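A morning with the robots at Loment
September 28, 2022

I have been promising my sister that I would write this up properly, and she has been reminding me of my promise at every possible opportunity, so I have made a big pot of tea and here we go.

Some of you will remember that I put my name down in the spring for the open day at Loment, which is the robotics workshop out past the old creamery on the Flikach road. I had quite forgotten about it until the email came with a map and a polite request to wear flat shoes. I got there far too early, of course (I always do, it's a family failing), and sat in the car with my flask until I saw other people going in.

It was a lovely mixed bunch. There were 11 of us in my group, including a retired bus driver, two girls doing their A-levels and a man who runs a bakery and asked better questions than the rest of us put together. We signed in, we got a sticky badge each, and then Llinos Foulkes came out to fetch us. She looks after the people who teach the robots their tasks, and she has one of those voices you could listen to all day. She walked us past the offices and a very smart coffee machine and into the demonstration room, which was smaller and quieter than I'd imagined. I think I had car factories in my head, all sparks and orange paint.

What they had set up for us was pouring. A plastic cup with some dry grains in it, a steel mixing bowl, a white table and two black arms to do the job. The robot has a name, Mikell, and I'm afraid I called it "he" from then on and so did everybody else, Llinos included.

Before anything moved she talked us through what Mikell has to go on. There's a camera that looks at the table from a fixed spot, and then there are small ones down on the arms themselves, so that he gets a close view of whatever he's reaching for. We were shown both sorts, and I must say I found the close ones fascinating, because you really do feel as if you've shrunk and climbed on to the back of somebody's hand.

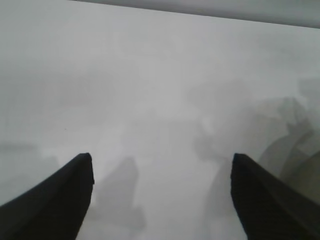
From one of the wrist cameras: both fingers open, and plenty of white table.

I asked why the table had to be so plain, thinking of my own kitchen worktop with the toaster and the post and the dog's tablets on it. Llinos laughed and said they'd love to get to my worktop one day, but you start with a tidy table and you add the clutter later. By December they hope to be trying the same job with a patterned cloth down and a few other bits and pieces standing about. I did feel a little better about how long it took me to learn to drive.

Then she told us about the practice. Somebody guides the arms through the job by hand, over and over, and all of it is saved up for the robot to learn from. For this one pouring task they had 1,654 goes in the bag. The baker whistled. Llinos said that 271 of those had been done by one colleague, Dovhaniuk, over a very wet fortnight, and that he now can't bear the sight of a rice pudding. I'm told he's otherwise quite well.

We stood behind a strip of yellow tape for the demonstration itself, and it all went very hushed. I don't know what I expected to feel. I've poured rice into a bowl more times than I could possibly tell you and never given it a moment's thought, but watching a machine go about it I found I was gripping my handbag. 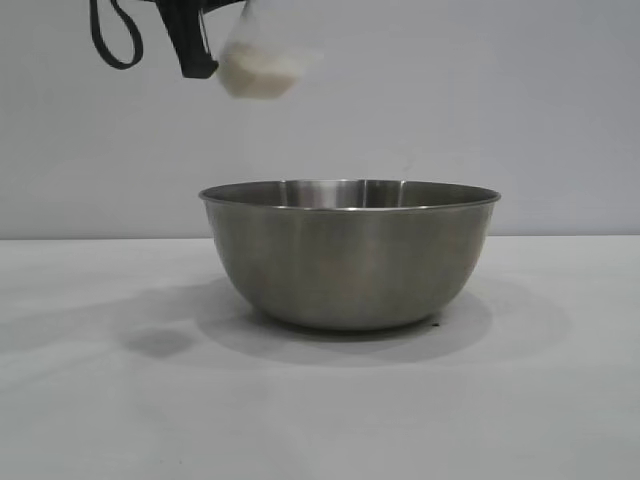

The girl next to me whispered "go on, go on" under her breath, as though it was the last furlong at Chepstow, and I knew just how she felt. What you notice when you're stood there is how much there is to get right. The cup has to be held firmly enough that it won't slip, and a plastic cup will buckle if you're heavy-handed. It has to be over the bowl before it tips too far. And then there's the tipping itself, which you and I do by feel and by listening to the sound of it, and which Mikell has to do by looking.

See-through things are a nuisance to him, apparently. I'd have thought a clear cup would be easier, as you can see what's in it, but Llinos explained that the camera can have trouble telling where the plastic stops and the wall behind it starts. Steel bowls bring their own bother with all that shine. So the cup and bowl we'd taken for the simplest things in the world had been picked partly for being awkward! I thought that was rather sporting of them.

The bus driver wanted to know what the second arm was for, when one seemed to be doing all the carrying. It's there for the bowl, she said. If you watch yourself at home you'll find you nearly always put your spare hand to the bowl when you're tipping something into it, and they want the robot to have the same good habit. I've been watching myself ever since and she's quite right. I do it even when the bowl is as heavy as a paving slab. 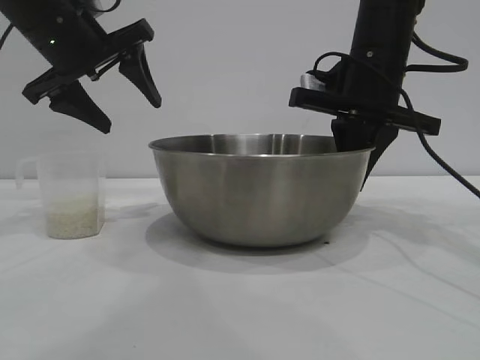
Questions, and a biscuit

We had a good half hour for questions afterwards, with shortbread. I'd written mine on the back of an envelope on the way in, and then I couldn't read my own writing, so I had to make some up.

The one everybody wanted to ask was what it's all in aid of. Llinos was very straightforward about it. She said no one at Loment is under the impression that the world is short of people who can pour rice. It's a practice piece, like scales on the piano. If the arms can manage a cup and a bowl nicely then the same know-how can be put towards jobs that matter more, and she talked for a while about kitchens for people who've lost the strength in their hands. My mother had terrible trouble with her hands towards the end, and a full kettle was beyond her for 2 years, so I was rather quiet during that part.

The baker asked about flour. Flour is a long way off, it seems, what with the dust. He looked a bit relieved, I thought.

After that we were allowed back to the screen for another look through the wrist camera, this time with the cup close by, and I got a proper view of the spout.

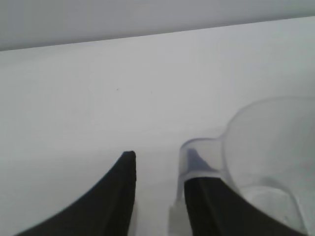

I could have stayed there the rest of the day, but there was another group waiting in the corridor with their sticky badges on, and we'd already run over. One of the A-level girls had got deep into a conversation with Llinos about university courses and had to be gently prised away. I do hope she goes for it.

I took a wrong turning on the way home and ended up in the garden centre, where I bought three heathers and a scone. Loment are planning another open day in the new year and I've already asked to be put on the list. My sister says she's coming too, so if anyone has a spare pair of flat shoes in a size seven, please let me know, as she doesn't own any.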